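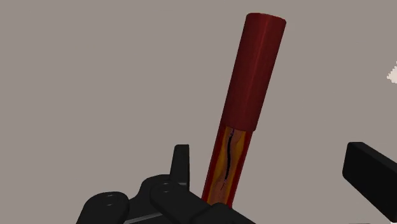 Figure 2. Simulated task setup used for equipment planning. The vessel model is opaque in its upper part, and its lower part is shown cut away or translucent to reveal the yellow-orange inner layer. Parts of the black gripper are at lower left.

3.2 Equipment planning and budget

The first decision was how much to buy before the task was well defined. Our earlier request, sent to the department in January, asked for two complete arm stations, each with its own gripper, controller and spare fingers. It was returned with a question about why two were needed. We had no good answer, and the request was withdrawn.

The second plan started from simulation. The vessel model in Figure 2 was built to settle three points that affect cost: the working room the gripper needs next to the vessel, whether a stock finger shape can be used, and how closely a physical phantom has to match the inside of the model. A rendered inner layer costs nothing to change. A molded phantom has to be ordered again each time the design changes, and Derum, the supplier we chose, asks for a minimum order of 20 pieces.

We compared quotes from Derum, Rostby and Plultix. Rostby offered the lowest price for the arm but sold the gripper only as part of a service contract. Plultix would lease the full station by the month – useful for a short project, but more expensive than buying after 11 months. Our project runs longer than that, so leasing was dropped from the comparison. The Hashemi force sensor was quoted separately and is the same in all plans.

Consumables were harder to estimate than hardware. We planned 357 physical trials and assumed that one phantom could be used for about 10 of them before the inner layer was too worn to give comparable readings. That assumption sets the number of phantoms at 36, or two minimum orders with four pieces left over. If the phantoms wear out twice as fast, two more orders are needed, and the budget has to carry that risk. We placed it in a reserve line and did not spread it over the other items, which would have made them difficult to check later.

Finger parts were treated in the same way. The simulated runs use a blocky finger close to the stock part, and no custom tooling was budgeted for the first phase. A custom finger can be added in the second phase if the stock part limits access to the vessel.

The revised request covers one station, one sensor, two phantom orders and the reserve. Staff time for building and maintaining the simulation is listed as its own item – it had been left out of the first request entirely. Installation and floor space are covered by the department and do not appear in the totals. Prices were last checked with all suppliers on 19 Oct 2025.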